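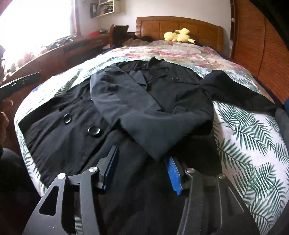 Dilruba Wijesinghe
July

Search the questions Go

Folding and storing winter coats: the questions I get most

I wrote a short post on putting coats away for the summer and ended up with an inbox full of coat questions. I've pulled the ones that keep coming back onto one page. I do all my folding on the bed, by the way, on top of the leafy-print bedspread.

Do I really need a bed for this?

You need something flat and bigger than the coat. A clean floor works, a dining table mostly doesn't (the sleeves slide off and pull everything with them). I like the bed – my back likes it too!

Which way up does the coat go?

Front up, collar toward the headboard. Smooth the body out first, then bring one sleeve diagonally across the chest. Leave the other one out to the side until the first is lying nicely, then fold it over to match.

Buttoned or unbuttoned?

Buttoned, for a double-breasted coat. Those front panels overlap a lot and they wander if you leave them loose. Big round buttons can press a mark into wool, so I lay a sheet of plain tissue over them before the sleeve goes across. If there's a little tab up by the collar, fasten that as well.

How many folds after the sleeves?

Two at most. I bring the hem up to the waist and then fold once more if the box is short. I roll up an old T-shirt and tuck it inside the fold so the crease stays soft.

Can't I just hang it?

Sure, if you have the closet space and a wide hanger. Mine is full by May. A heavy coat on a skinny wire hanger gets pointy shoulders, and I've never managed to steam those out completely.

What size box do you use?

The flat lidded one from Weltov, 40 liters. It takes one long coat or two short jackets. I tried squeezing in a long coat plus a jacket once and the lid bowed up in the middle, so no.

Should I wash it first?

Clean it, yes, but go by the label. Mine goes to Talukder, the cleaners on Midberg Road – they close at noon on Thursday, which I forget every single year. Let it air out of the plastic overnight before you fold it.

How do you get lint off black wool?

A soft clothes brush, always in one direction, collar to hem. Sticky rollers are fine for the last bits. Do it before folding, and pick a bedspread that doesn't shed! My fleecy one cost me a whole evening.

My coat came out of the box wrinkled. Now what?

Hang it in the bathroom while you shower and give it a day. Dereck, who reads this page more closely than I do, swears by a damp cloth and a cool iron for the stubborn creases along the sleeve.

Questions? Use the contact form | © Dilruba Wijesinghe | Back to top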